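Search articles Search

Two Arms in a Shared Shop

The Undstead workshop rents benches by the month in what used to be a carpet warehouse. Most members build furniture or fix bikes. Since June, one corner has held a pair of small robot arms, built by a group of 10 members who split the bill and take turns on the work.

They call the project Stestix. The plan was modest from the start. The group wanted two arms on one table that could pick up light things, pass them across and put them down in the right place. Nobody in it builds robots for a living. One member teaches high school chemistry, two work in a print shop, and the rest came over from the woodworking side when they heard there was soldering to do.

The total so far is $1,492. That covers motors, bearings, cable, two control boards and the metal for the enclosure. It leaves out tools, which the shop already owned, and a first set of printed links that cracked at the screw holes and went into the scrap bin. The second set was printed with thicker walls and has held up through the summer.

Aluminum extrusion came from Bouchard, a surplus yard across town that sells offcuts by weight. Buying that way saved money and cost time. Every piece had to be measured, sorted and recut, and the group spent three evenings squaring the corners. Members who had only worked in wood were surprised at how far a long rail could drift when one bracket was a hair off.

The software is called Skuvar, a name left over from an older project by one of the print shop members. It started as a script that moved a single motor back and forth. It now runs to 3,518 lines and handles both arms, with a separate file for each one's limits. Before that file existed, the left arm drove itself into the tabletop twice in one night. The group replaced a stripped gear and wrote the limits the next morning.

Cable was the other steady problem. A cable pulled tight at the elbow will work its way out of a connector after enough trips, and the arm goes limp. The fix was extra length, left in wide loops so the joints can turn freely.

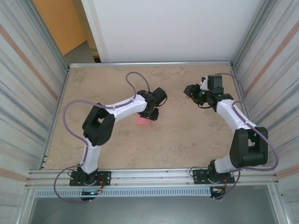
Testing is slow and most of it is dull. An arm goes down, closes, lifts, moves over and lets go, and a member writes the result in a notebook. By the last entry in August the notebook held 327 tries. Soft, light objects gave the best results. Coins and flat washers were the worst, and the group has put them aside for now.

The next job is passing an object from one gripper to the other in midair. Both arms have to agree on where that point is, and at the moment they disagree by the width of a pencil. The group meets at 7 p.m. and usually stays until the shop closes at ten. New fingertips are on the printer this month, a little wider than the last ones.

Related stories
A Bandsaw Rebuilt From Two Broken Ones
What It Costs to Run a Shared Kiln
Bike Stands From Scrap Pipe
Learning to Solder After Work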